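The Bag Problem, With Loredana Bellini

Loredana Bellini has opinions about hooks. I had been in her kitchen in Hamelmont for less time than it takes to boil an egg when she told me that the hook on the back of my own bathroom door, which she had never seen, was too small.

"They always are," she said. "People buy a hook for the towel they had when they moved in."

She was right, as I found when I got home, but I had come to talk about bags. Bellini spent most of her working life running the cloakroom at a theater in Dondport, and for the last few years she has been paid by private households to come and deal with their closets. The bags, she says, are always what's left over at the end. Shoes go in pairs. Coats go on a rail. Then there's a heap by the door with straps coming out of it.

"A strap is just a rope that thinks it's something else," she told me, pouring coffee. "Put two ropes in a box and close the lid. Come back in February. You know what you've got."

I asked whether this was why she prefers hanging them up. She made the face of someone who has been asked this at parties.

"I prefer knowing which one I'm picking up. If it's in a basket I have to dig. I don't want to dig before work. I'm not a badger."

Her method is less tidy than you might expect from a professional. She likes a plain metal rack, low enough for a child to reach, and the plastic hangers with little extra hooks on them, the kind sold in ice cream colors. She does not care which bag goes with which color, and she grew visibly tired when I brought up color coding.

"I had a client, Vittoria Fabbri, a lovely woman, she wanted pink for evening and green for travel. Fine. We did it. Her husband came home and hung his gym bag on the pink. The system lasted 2 days."

The longest strap gets her attention first. A crossbody bag worn low by a tall person will, she says, sit on the floor if you hang it by the top of the strap from anything lower than your chin. Her answer is to double the strap over, or shorten it at the buckle, or simply let it sit on the floor and get on with your life. Backpacks she hangs from the short loop if there is one. Canvas totes she will hang two to a hook, over my objections.

"They weigh nothing! They're pillowcases with ambition."

Most of what she knows came from the theater. There was one rail for bags behind the counter and it was never long enough. Her boss there, Remo De Luca, believed that bags should be hung in the order they came in, from left to right, and Bellini believed that bags should be hung wherever there was room, heavy ones nearer the legs of the rack. They argued about it for years. On a full night, she says, his system fell apart by the second bell and hers by the first, so she has never claimed to have won.

"A rack looks full long before it is full," she said. "You get everything bunched in the middle with the straps over each other, and at the end three hangers with nothing on them. Always at the end. People hang a bag where they see another bag. It's like how they sit in restaurants."

And the one that won't fit?

"It goes on the floor. I'm supposed to tell you that's a failure. It's a bag on a floor." She considered this. "Pick it up before company comes."

She is stricter on the subject of storage products. Over the years clients have shown her bag pillows, bag shapers, and a motorized carousel called the Vaso, which one household had bought and used for scarves. She has no plans to endorse anything. When I asked what a person should spend, she said the price of a rack and a packet of hangers, and that if they had money left over they could take her to lunch.

Before I went she walked me to her own front hall, where a single tan handbag was hanging from the doorknob.

"Don't write that down," she said.

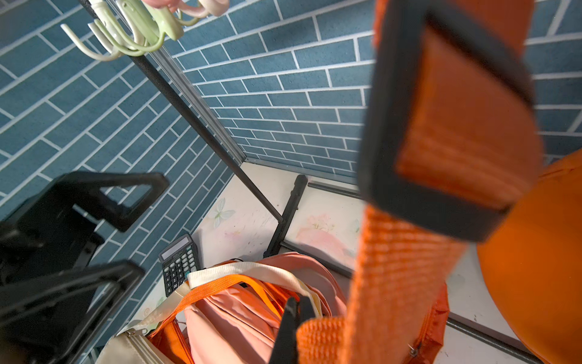
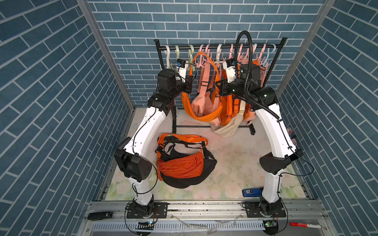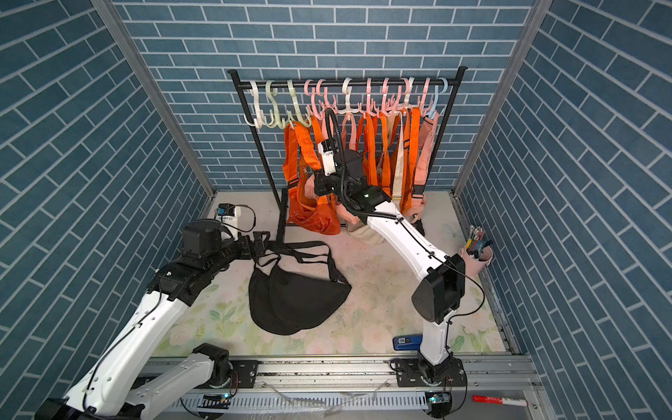
Bags and multi-hook hangers against blue brick-pattern walls.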